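Pruder follower audit, 2026-01-13. Thread, 1/9

Subject: the Trastia and Rasurico accounts. Fans noticed this morning that the two duos no longer follow each other. Several entertainment sites have called it a feud. I keep a log of both lists, so I checked it.

2/9
Method. I export the public "following" list for each account twice a day and compare it with the previous export. The log records handles added and handles removed. It does not record who pressed the button, or why.

3/9
Trastia followed 553 accounts at the last export but one. At the last export the figure was 539. Difference: 14 removed, none added. Rasurico is one of the 14.
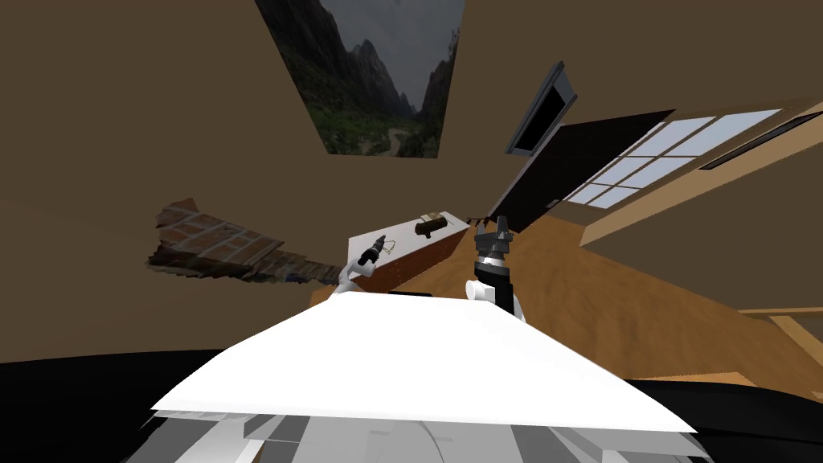
4/9
WHAT THE OTHER 13 ARE
Two remix labels, a ticket reseller, four fan pages and six accounts with no posts since June. A feud with a ticket reseller is possible but I have seen no report of one.

5/9
Rasurico's side. Trastia was missing from their list 26 days before today's coverage. The handle went in a single removal, with no other changes in that export. If there is a story, it is in this half, and none of the articles I read mention it.

6/9
Correction to a claim going round: the joint single "Ye" has not been taken down. It is still on both profiles. The Trastia version of the post has comments limited, and it has been set that way for as long as I have kept the log.

7/9
The screenshot with 1,084 shares, showing Trastia as "blocked", is not evidence of a block. Pruder shows the same grey panel when a profile fails to load. Switch off mobile data, open any profile and you will get it. 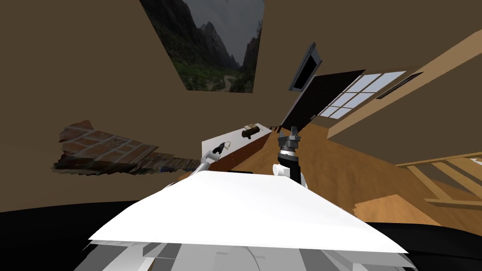 A real block also removes old likes from both sides. I checked the likes on the "Ye" post and both are present.

8/9
What the log supports: neither account follows the other, the removals happened weeks apart, and no block is in place. Anything about an argument at a rehearsal comes from one fan page which gives no source.

9/9
Next export is this evening. I will add to this thread if either list changes. Please do not send me cropped screenshots. I need the full list with the time showing.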